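Lornby Planner, one-year licence
Reviewed 03/05/2022

We bought Lornby in November to settle one question before the budget closed: one arm or two for the table-clearing cell. It lets you build a room, drop in an arm and try the job before any hardware is ordered. The licence was $1815, plus $700 for the household objects pack.

Setup took an afternoon. Colours and lighting are easy to change, and small items like cups are worth trying early — ours ruled out the cheaper gripper on the list.
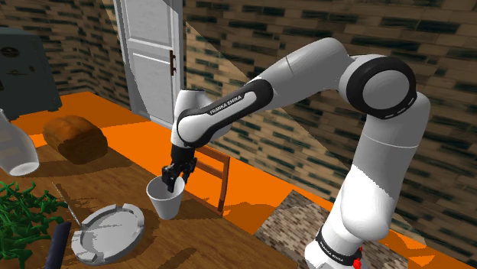 Dilov wrote back that the licence is the small part of the bill, and that any plan should keep up to 25 per cent aside for mounts, guarding and freight. Lornby's costing sheet has no line for any of those. We added them by hand.

Support answered both our emails. Export to a spreadsheet is slow and drops the notes column.

Score: 92 out of 100. We've renewed, without the objects pack.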